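Clisel Kids > Science > Materials > Friction

Topics Experiments Word List For Parents

Why do some things slide and other things stick?

Put a book on a table and push it with one finger. It moves a little and then it stops. Why did it stop? You did not pull it back. Something between the book and the table was working against you, and the name of it is friction.

Friction happens when two surfaces touch and one of them tries to move over the other. Even a surface which looks very smooth is not perfectly smooth. If you look at paper under a strong microscope, which makes it 500 times bigger, you see a forest of tangled threads. Glass and metal have small hills and valleys too, but theirs are much smaller.

When the book slides, the small hills of the book meet the small hills of the table. They catch on each other. Also, where they touch very closely, they stick together a tiny bit, and you must pull them apart again and again.

Is friction good or bad?

Both! Without friction you could not walk. Your shoe would slip backward, like on ice, and you would stay in the same place. You could not hold a pencil, and the knot in your shoelace would open by itself.

But friction also makes things warm and wears them down. Rub your hands together quickly and you will feel the heat. Look at an old eraser: it was bigger when it was new. Small pieces of it stayed on the paper and on the floor.

Soft things that grip

Rubber and foam are soft. When you press them on something, they change their shape a little and go down into the small valleys. So they touch the other surface in more places, and they hold well. Bicycle brakes have rubber pads, and gloves for gardening often have rubber on the palm.

Soft materials have one problem. Many of them tear more easily than hard ones. After a lot of rubbing, the edge becomes rough, then a small piece comes loose, and the loose piece catches on things and tears more.

Try it: the sliding race

You need a tray, 3 books to put under one end of it, a coin, an eraser and a small piece of kitchen sponge.

Put the coin, the eraser and the sponge in a line at the high end of the tray. Let them go at the same time. Which one comes down first? Does one of them stay at the top? Take away one book and try again with only two. Write down what you see each time.

Now wet the tray with a little water and repeat. Before you start, guess what will change. It is fine if your guess is wrong, scientists guess wrong very often.

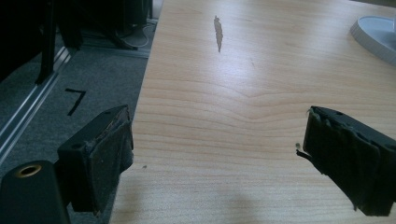

If nothing moves in your race, the tray is not steep enough. Add one more book and start again from the beginning.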